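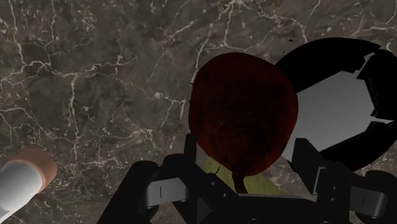 Dark red fruit on a marble surface (rendered image).

4.3 Preparing the yearly custody figures in Stunda

This section is for staff who enter prison population data by age group and by faith. You need an editor account. Viewers can read the tables, but they cannot change them.

1. Open Stunda and choose Collections, then Custody.
2. Select the reporting year. The year must be closed in the Ornbridge register first.
3. Press Import and pick the file you received from the prison service. The file may have up to 273 columns.
4. Check the column "Faith, self-declared". Empty cells must be marked "not stated" – do not write "none", which is a separate answer.
5. Press Compare. Every change of more than 30 percent from last year is shown in yellow.
6. Write a short comment next to each yellow cell and press Save.

Note: Groups with fewer than five persons are hidden in the public table. The totals still include them.

Caution: Do not publish before the second reader has signed. A published table can be withdrawn only by the administrator, Dalia Erraji.

If error 47 appears, the age groups overlap. Correct the file and start again from step 3.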